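Hand guiding vs. remote for a basket task - which do you start with?

kerkar_bench
Member, 200 posts

Picking this up from the gripper thread. I've been teaching my arm to work with a basket on the table, and I keep going back and forth between pushing the arm by hand and driving it with the leader arm. By hand feels great for the first few demos and then my shoulder gives out! Also my own arm keeps getting in front of things. What do you all use?

stenell_dave
Remote, every time. If your hands are in the demo, the policy learns a view of the world with your hands in it, and then you run it alone and it gets lost. Slower to learn, sure, but you see the same thing the arm sees.

oldservo
Disagree with stenell_dave. For anything near a rim you want to feel the contact. With a leader arm and no force feedback you just mash into the basket and find out later.

kerkar_bench
Okay, wrist views from my Wednesday session:

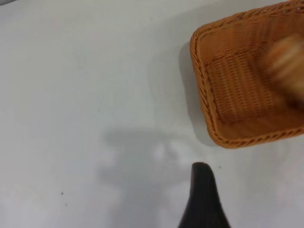
Basket on the table

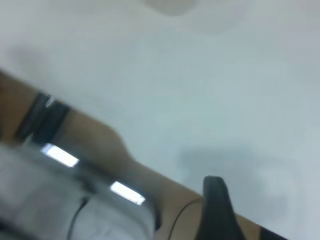

My question is mostly about speed. I have 3,213 demos now and I move pretty fast in a lot of them (I get bored, sorry). Do I toss the smeary ones or keep them in?

stenell_dave
Keep some. If the arm is going to move fast when it runs by itself, it had better have seen blur in training. I'd only toss the ones where you fumbled and backed up.

oldservo
I'd toss more than that. I cut almost half of my set back in April and the grasps got better, not worse. Slow down for the last bit before contact, go as fast as you like in between.

astmont_fan
Which leader arm is it? I have the Astmont and the trigger has a dead spot right where you want fine control. Samarakoon's config file fixed most of it for me - look for the deadband line and set it to 2.

kerkar_bench
Same one, and yes, that dead spot drives me nuts. Will try the config tonight. Oldservo, did you cut by hand or with a script?

oldservo
By hand, over two evenings with a lot of coffee. A script on joint speed would probably get you most of the way there, I just don't trust mine yet.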